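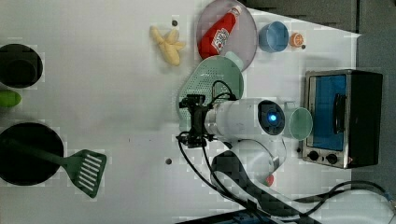 Vandby Fund, Community Food Program
Progress report, second period
Project: Shared kitchen and meal service, Cilton
Prepared by: Sioned Price, project lead
Grant contact: Marcus Okafor

Summary of the period

The kitchen at the Cilton site operated on all scheduled days except one Monday in November, when the water supply to the street was shut off. Lunch service continued from the Draltmont annex on that day, with a cold menu. Spending is within the approved budget. One deliverable, the written allergen procedure, is behind schedule.

Status of deliverables

1. Cooking sessions for adults. The work plan calls for 12 sessions over the grant year. Eight have been delivered. The remaining sessions are scheduled and have instructors assigned. Attendance is recorded on paper sheets at the door and entered monthly. Plates, bowls and pans come out of the general kitchen stock, so no separate purchase was charged to this line.

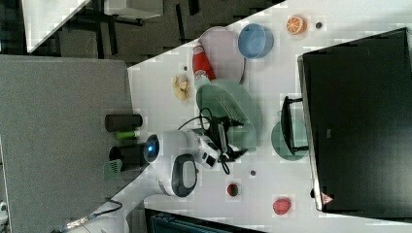
2. Cold storage. The replacement refrigerator was installed and has held temperature within the required range on every logged reading. The old unit was removed by the supplier, Ostrowski, under the purchase agreement. Readings are taken at opening and closing. The log is kept on the inside of the pantry door.

3. Allergen procedure. A draft was circulated to kitchen staff and returned with comments, mostly on labeling of decanted dry goods. The section on shared utensils needs to be rewritten, as the draft assumed two prep areas and the Cilton kitchen has one. 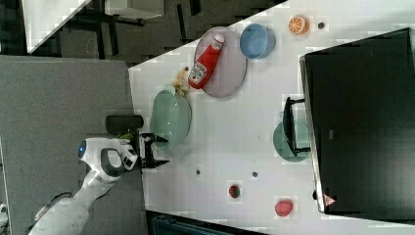 The revised draft will go to the county inspector before it is adopted. We expect to submit the final version with the next report.

Budget

Food purchases were almost 6 percent under plan, mainly from lower produce prices. Staff hours were on plan. Equipment is fully spent. We request approval to move the food underspend to repairs, where the dishwasher drain pump is likely to need replacement. 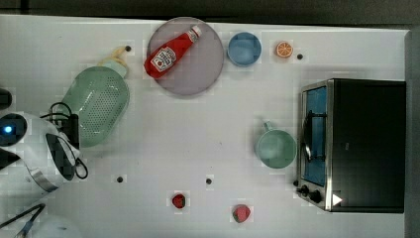 A quote for the pump has been requested from Ostrowski and will be forwarded when received. If the transfer is not approved, the repair will be paid from the site's own maintenance account.

Next period

Deliver the 4 outstanding sessions. Submit the allergen procedure. Complete the annual hood cleaning at Draltmont and send the certificate to Marcus Okafor.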